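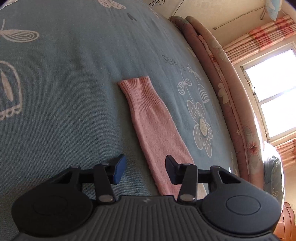

*Photo: Mavis Calloway*

# Speaker notes: what I learned from selling my gas car and living with a plug

April 2021, version for the evening group. Talk slowly. Water on the left.

## Opening (don't read this bit, just say it)

Hi everybody, thanks for coming. I'm Mavis, and I drove gas cars for my entire adult life until last year. I'm not an engineer and I don't work for a car company. I bought a used electric hatchback, a Perik, and I've been keeping a notebook in the glove box ever since. Tonight is mostly that notebook.

Ask for hands: who drives electric now? Who's thinking about it? Who got dragged here by somebody else? (Wait for the laugh. If there isn't one, move on quick.)

## Charging at home

Start with the question I get most, which is "do you need to rewire the house?" I didn't. For the first few months I plugged into the regular outlet in the garage, and overnight I'd get back 50 miles. My commute is way under that, so I'd wake up full almost every day. The trouble came when I did two long drives back to back and ran out of night!

So then I got the wall charger. I went with a Letivix, mostly because the electrician had put one in before and knew where the screws went. He ran a new circuit, he drilled through the garage wall, and he was gone by lunch. Tell the story about the breaker label here — the one that said "attic fan" and turned out to be the dryer. Keep it short, I went on too long last time.

Things to say about the cost:

- get more than one quote, mine were miles apart
- ask your power company about a night rate before you pick a charger
- renters, talk to your landlord early and put it in writing
- the cable length matters more than you'd think, measure to where your charge port is going to be and then add some

## The road trip

This is the part people came for, so give it room.

In March I drove down to see my sister. The trip was 831 miles there and back with all the detours, and I made 14 charging stops. That's too many. I know it's too many! I was nervous, so I stopped every time the battery got anywhere near half, and the last half of a battery fills up a whole lot slower than the first half. If you take one thing home tonight, arrive low and leave at 80 percent. I sat in a grocery store parking lot for most of an hour going from 80 to full, eating pretzels, when I could have been down the highway already.

On the way home I got braver and had a much nicer time.

The apps. I had two, Tristix and Zamora. Tristix was good at telling me where the chargers were and bad at telling me if they worked. Zamora had comments from other drivers, and those comments saved me twice. Somebody had written "left one is dead, use the right one, park crooked," and I parked crooked, and bless that person.

(Somebody will ask about broken chargers. Yes, I hit some. Two stops where the screen was blank and one where the card reader wouldn't take my card and I had to call the number. The woman on the phone started it from her desk. I still like that story, tell it if there's time.)

## Cold weather

Range drops. Mine dropped more than I expected and I was grumpy for a week. What helped:

- warming the car up while it's still plugged in
- using the seat heater and turning the cabin heat down
- tire pressure, check it when the weather turns

My dad's old advice about keeping a blanket in the trunk still stands, whatever the car runs on.

## What I miss and what I don't

Miss: five minutes at a pump and gone. The engine noise, a little, on the on-ramp. My mechanic, who was good company (I still see him for tires and wipers).

Don't miss: oil changes, gas on my shoes, the smell in the garage.

I also want to say that I wouldn't push this on everyone. If you park on the street and the nearest public charger is across town, you'd have a harder time than I did, and I'd want you to try one for a week before you spend the money. Rent one, or borrow a friend's.

## Questions

Repeat each question into the mic, the back row couldn't hear last time. If someone asks about battery replacement, say I haven't needed one, read them the warranty page from the folder, and send them to the dealer for prices.

Parking lot demo after, if it isn't raining. Bring the adapter and the key card.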